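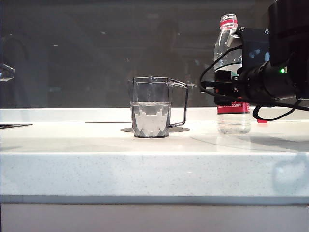
Second jab, sore arm, and the long queue at Clarkberg

Well, I have had my second dose, and apart from an arm that feels as though somebody has been leaning on it all night, I am perfectly all right. Thank you to everyone who wrote to ask. I did read all the messages, even the ones I was too sleepy to answer.

The appointment was for ten past nine at the Clarkberg sports hall, where I had my first. Naheed Hayat kindly gave me a lift, as she was booked in for the same morning, and we got there far too early because neither of us trusts the ring road. There were already 34 people in the line outside. I know this because a young man in a yellow vest was going along with a clicker and he told me I was number 35, and Naheed was 36, and would we please keep to the painted spots. We did keep to them, mostly, though it is hard to have a proper chat with a friend at that distance without the whole queue learning about your knees.

Last time it was all very quiet in there. This time they had the radio on and the chairs had been turned to face the windows, a great improvement, and the nurse was a lovely woman called Ditte Østergaard who asked which arm I sleep on. I said the left, so she did the right, and then of course I spent the night on my right side without meaning to. She also took my blood pressure, which wasn't strictly part of the business, but I had mentioned feeling a bit light-headed in the queue. It was 138 over 80. She said that was fine for someone who had been standing in the sun in a cardigan, and told me to drink more and to have something to eat when I got home.

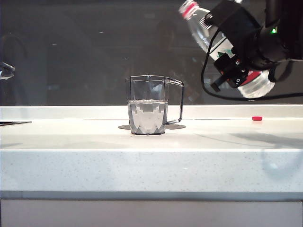
So I had two boiled eggs and toast and went to bed in the middle of the day, like a child with measles. By teatime I was shivery and wanted the big quilt, in July! Two paracetamol and a very dull programme about canals saw me through the evening, and when I woke up at half past five the shivers had gone and I was ravenous. Naheed had nothing at all, not even the arm. She rang at eight to tell me so, and I'm afraid I was rather short with her.

My brother-in-law Khurram Minhas is still waiting for his second. He had his first at the surgery and they have now moved everyone over to the hall, and his letter seems to have got lost somewhere between the two. He has rung twice. If any of you are in the same position, Irfan Paracha at the chemist's told me you can just turn up after four o'clock with your card and they'll fit you in if there are any doses left over, but you must bring the card. They had 200 doses in on the day I went, and he thought they'd usually have a few spare by closing.

I've been asked whether I shall be going out and about now. A little, I think. I'll give it the full fortnight first, and I am keeping the mask for the bus and for the shops, where people will reach across you for the bananas. But I have told Mohsin Baloch I'll come back to the allotment tea on the first dry afternoon after that - outdoors, own cups - and I have promised to bring the lemon cake. It will be the first cake I've made for more than one person since last spring, and I shall have to look up the quantities again.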